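Review: Sketano bench cell, nine months in

Reviewed by Nattawut Chantharasri, test engineering, Khamphan

We bought the Sketano cell in July to take over small-part handling at the inspection bench. The package is a breadboard table, one arm with a two-finger gripper, a set of L brackets, a controller and the Ploltora job editor. This review covers the hardware briefly and the staffing effects at more length. The vendor's material says little on the second subject.

Setup

Two technicians needed 19 hours from unpacking to the first usable job. Most of that went into cable routing and safety sign-off. Bolting down fixtures was quick. The hole grid makes a bracket position easy to write on a job sheet as row and column, and a second shift can rebuild a layout from that sheet without calling anyone. Moving a fixture still means teaching the affected points again, and Ploltora does not warn you if you forget.

Cables are the weak point. The arm leads need slack to reach the far side of the table, and that slack has to go somewhere when the arm comes in close. We now check clearance by hand at slow speed before each new job. Colored bands on the thin lines were worth the small effort.

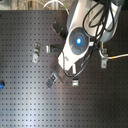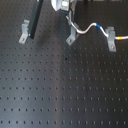

The bench cell, with light gray brackets on the breadboard and cable runs alongside.

Effect on the work

Before the cell, three people shared the bench and loaded parts for most of a shift. A batch of 53 parts took one person the whole morning, including the paperwork. The arm does the same batch in nearly the same time. Anyone expecting a speed gain on short runs should look at a different product. What changed is that the operator is free for 43 minutes of each hour on a settled job.

That time did not stay free. It went to gauge checks, fixture changes and reading fault logs, which used to be done by the test engineers. The operators now handle these tasks, and their pay grade was revised in January after some argument. One of the three disliked the new mix and moved to receiving. The other two write their own jobs. Headcount at the bench is two, plus a shared technician.

Wrist and shoulder complaints at the bench have dropped. Complaints about being interrupted have gone up. The cell stops for small reasons, and each stop pulls a person away from something else. We logged 17 stops in the worst week, most of them missed grips on parts with an oily finish.

Training

The Kusport course is two days and covers the editor well. Fault recovery gets an hour at the end. It should get a full day. Our operators learned recovery from each other and keep a binder of it next to the controller.

Verdict

Recommended for benches with repeat batches and staff who want to take on setup work. Not recommended for one-off parts. Budget for a second bracket set and for training beyond the course.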